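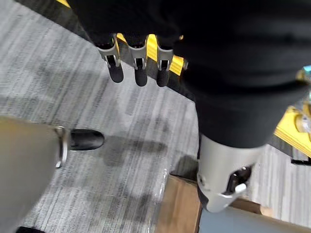 1/ Notes from this week on Prasine, our grasp planner. I spent most of it on the wrist camera pipeline.

2/ The old planner treated every wrist view as equally good. When the arm or its sleeve covers half the view, the depth estimate gets noisy and the planner still trusts it.

3/ So each view now gets a usable-area score before planning. Pixels that belong to our own hardware are masked using joint angles and the arm model. Whatever is left gets scored. 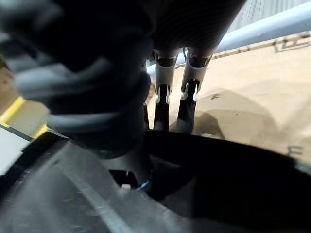

4/ The mask doesn't catch shadows. A soft shadow on a flat floor was coming back as a low obstacle, and the planner kept routing above it. Ya-wen Wei added a check against the floor plane and the false obstacles mostly went away.

5/ I replayed 1,369 logged views through the new scorer. It runs in 6 ms per view on the bench machine, fast enough to leave on all the time.

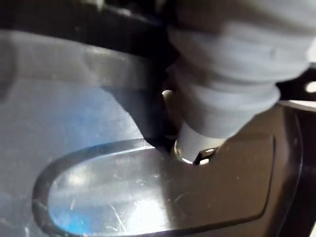

6/ Clear and tinted plastic is still bad. Depth goes straight through it or locks onto a reflection. For now we flag those regions as unknown and slow the approach. Sugeng Pasaribu wants to use contact sensing for the last stretch. I think he's right, but the controller needs a faster loop first.

7/ Close-range views are next. Fixed exposure washes out the background and the masks drift at the edges. 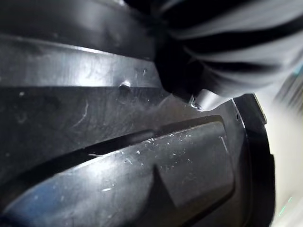
Close range: glossy black plastic, blurred background.

8/ The scorer is merged behind a flag, off by default. Config notes are in the repo. If you try it, send me logs from views it rejected.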